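How do I get a dull white tabletop clean without ruining the finish?

gridileck65
Posted April 2018
I have a plain white table that I use for crafts and bills. It has picked up a gray haze that dish soap won't lift. I tried a melamine sponge on one corner and that spot looks a little flatter than the rest now. I don't know what the top is made of. Is there something safer, or is the finish already worn?

clisano
Stop with the sponge. It's a very fine abrasive and it will take the shine off for good. The haze is usually old cleaner that never got rinsed. Mix one part white vinegar with four parts warm water, wipe a small area, then wipe again with plain water and dry it with a cotton towel. Don't use vinegar if there's any chance the top is stone.
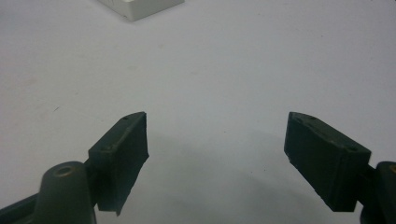

If the gray comes back after it dries, go over it a second time before you try anything stronger. Mine took three passes – it had years of spray polish on it.

haddad_817
just paint it

rarnent
Agree on the vinegar. For ink or marker, put a little rubbing alcohol on a cloth and test it under the edge first. The flat corner won't come back, but a mat will cover it. I paid roughly 20 dollars for mine.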